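Homework Help After School: What I Learned in Mahawong
Spring project report
May 25, 2022

So for my project I picked the drop-in homework room at the Mahawong library, mostly since I already go there and my little cousin needed a ride anyway. I wanted to know if kids who come for reading help keep coming back. The room opened in August, and the sign-in binder had 3791 visits in it by the time I started (my hand still hurts from typing those up!).

I sorted everything by school. Kids from Tistow Elementary made 780 of the visits, way more than I guessed, and a lot of them stayed until closing.

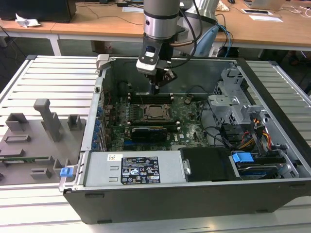
The Cloklow kids were different. They mostly showed up the day before a test and then vanished for weeks, so my chart for them looks like a row of spikes. I asked 10 of them why, and the bus schedule came up over and over – the last one leaves before the reading group even starts.

If I did this again I'd write my survey questions earlier and try them out on a friend first. Question four made no sense to anybody, me included, and I had to throw it out.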